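In defence of the small table

My aunt had a dining table that seated 12, and in all the years I knew it I don't believe I ever saw the whole of its surface. There was post at one end, a sewing machine at the other, and somewhere in the middle a clearing where the family ate, elbows in, with the gravy boat balanced on the telephone directory. I loved that table dearly. I wouldn't have one like it now if you paid me, and I would like to make the case, at perhaps more length than it deserves, for owning a small one and putting a cloth on it.

I came round to this slowly. When we moved to Drorthorpe the flat had no dining room to speak of, and I spent most of December sulking over catalogues. It was Janelle Dagdag, who has lived in smaller places than I have and eaten better in all of them, who told me to stop measuring for a big table and buy a square one. "You'll lay it properly," she said, "if there's only a bit of it to lay." I paid 41 pounds for mine, second-hand, and she was quite right.

A small table asks you to choose. You can't put out the whole cupboard, so you put out the thing people want, with a bit of room round it, and it's surprising how handsome a plain cake looks when it has space to itself. I am very fond of a checked or lined cloth for this, the thinner the lines the better (a bold gingham is cheerful, but it does rather shout at the food).

A white cloth with a fine dark grid, one round red fruit in a clear dish, a pair of brown pastries on a little tray, and I'd sit down to that quite happily, office chairs and all.

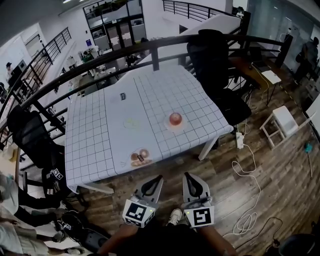 What about guests?

People always ask this, and it's a fair question. Serpil Türkmen, who cooks for crowds and means it, thinks I'm being stingy, and we have argued the point over many pots of tea. She says a table should groan. I say that a table can groan in turns: soup, clear it away, then the next thing, then something sweet with the coffee. It makes for a fair amount of getting up and down, I grant her that, and when nine of us squeezed in for my birthday two people ate standing at the worktop.

Still, I notice that she stays late when she comes to us. We sit close enough to hear one another, the cloth gets crumbs on it and goes in the wash the next morning, and there is never any post to move before breakfast.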